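Skimesholm Watch Scheme

The Skimesholm Watch Scheme is a neighbourhood crime prevention group in the town of Wosmont, and I've been looking after this article since 2/5/25 (do send corrections!). It began one September after a run of shed break-ins, with 30 households on Quartey Lane, and later spread to the Morulia estate. Members log thefts, mark bicycles and pass reports to the police. The logbook had reached 1418 entries when I last looked, 53 of them for missing garden tools.
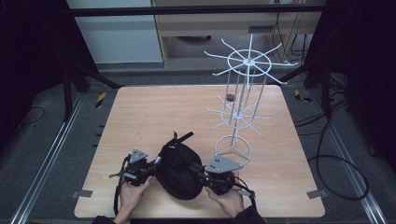
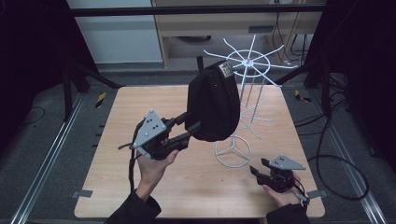
White wire rack on a tabletop, both pictures.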